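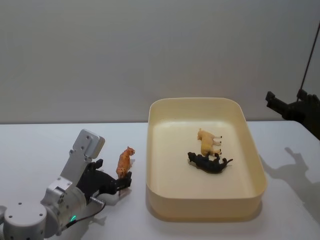 ## Small shops of Gancombe, a thread

**1/** I moved to Gancombe in September and I didn't know any shop here except the big supermarket. Now I buy almost everything from small owners. I want to write down what I learned, maybe it helps another newcomer.

**2/** First, the Jemix card. It is a paper card, you get a stamp in every independent shop that takes part. After six stamps you have 3 dollars off in any of them, also in one you never visited before. I like this part very much, it made me go into the button shop.

**3/** The stamps must come from at least four different shops. I did not read this the first time and I had six stamps from the same bakery. The lady was kind and explained it to me, but no discount!

**4/** My favourite is Ccori, the small grocery behind the post office. They sell purple corn, dried potatoes and a very good hot sauce. If you ask how to cook something, they write the recipe on the back of your receipt. I keep all of them in a drawer.

**5/** Second favourite: Voravness, for shoe and bag repair. My winter boots got new heels there and I paid less than I feared. They close for lunch, and the lunch is long, so go in the morning.

**6/** A question I got in messages: is it not more expensive? Some things yes. Rice and oil I still buy at the supermarket. But bread, spices and repairs cost me the same or less, and I throw away less food than before.

**7/** If you have a small business in the neighbourhood and want to join the card, ask for the form at the Ccori counter. It is one page. There is no fee for the first year, after that I don't know, please ask them and not me.

**8/** They printed only 100 cards of the new colour (green). The old yellow ones are still good, you don't need to change them.

**9/** Correction to post 5, on 11 March 2025: Voravness is now open through lunch, but they finish earlier in the afternoon. Thank you to the person who told me.

**10/** Next I would like to try the fabric shop near the bridge. If you have been there, please write me if they shorten curtains. Mine are lying on the floor since I moved in.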